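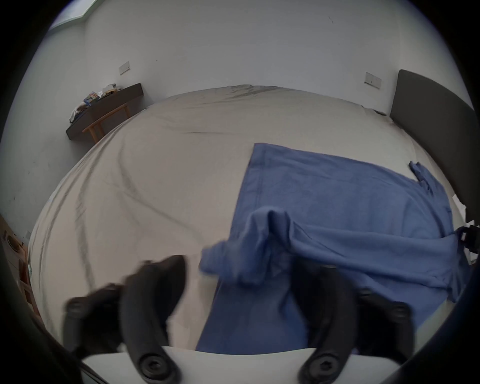
Vullport, le 14 février 2018 — Jernora lance ses ateliers de pliage à domicile. Une heure, une chambre, le linge de la semaine. On commence par le plus pénible, les manches longues : vêtement bleu étalé sur le lit, une manche ramenée en travers du corps, les plis à lisser à la main. Pas de table, pas de planche. Le lit suffit.

Séances à 33 euros, 3 personnes maximum, inscriptions ouvertes. Déja 40 demandes reçues avant l'ouverture. « Les gens ont des armoires pleines et plus le temps », résume Seo-ah Woo, fondatrice. Deuxième exercice, les manches courtes. Un t-shirt bleu posé sur le drap housse beige, encore chiffonné au milieu, c'est le point de départ — on aplatit, on rabat, on recommence.
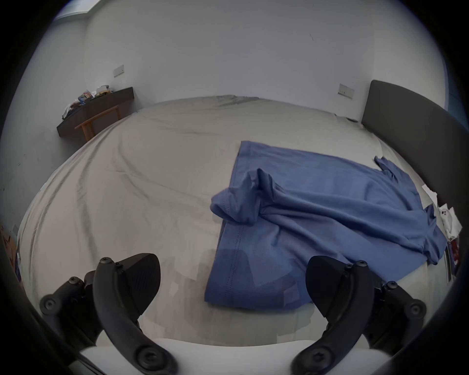

Le programme complet (chemises, draps, valises) arrive en juin avec Merkalis, partenaire pour les boîtes de rangement. Tarif groupe a voir directement avec nous.
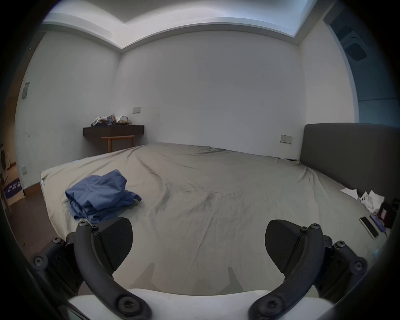

Tissu bleu en tas sur le lit, chiffonné. Atelier Jernora, Vullport.

Contact presse : Tae-yang Han, Jernora, poste 712. Visuels sur demande.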